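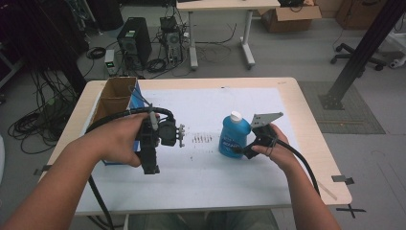 Figure 2. Two-handed recording with the handheld grippers. Bottle at the operator's right.

4.2 Recording a session in Astemix

Before you start, close any other program that wants the cameras. Astemix will not fight for them. It will sulk, show a gray preview, and report that all is well.

1. Plug in both grippers, left one first. Astemix names them in the order they arrive and has no opinion about your actual hands.

2. Open Devices and wave the left gripper. If the right preview moves, press Swap. Do not swap the cables.

3. Press Calibrate. Open each gripper all the way, then close it, then open it again. The width reading should settle within 2 mm of zero when closed.

Caution: Do not calibrate while gripping something. The software will take the thickness of your bottle as the new meaning of "closed" and plan every grasp accordingly.

4. Hold both grippers over the table and press Start. Move at the speed you would like the policy to move. It copies hesitation very faithfully.

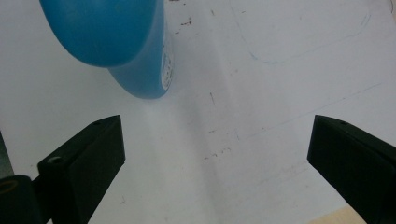

5. Pause for a moment with the jaws open before each grasp. The segmenter uses this pause to split approach from grasp, and without it you get one long episode labeled "other."

6. Press Stop, then Review. Drag the slider through both wrist views and check that they stay in step. If one lags, run Align Clocks and look again.

Note: Error 39 means the pose tracker lost its place. Plain white surfaces give it little to hold on to -- keep some of the room in view of the head camera.

7. Press Save. Sessions over 1,000 frames are split into parts, which Astemix numbers from zero. Ohemaa Ankrah has heard your objections.

For export settings, see 4.3.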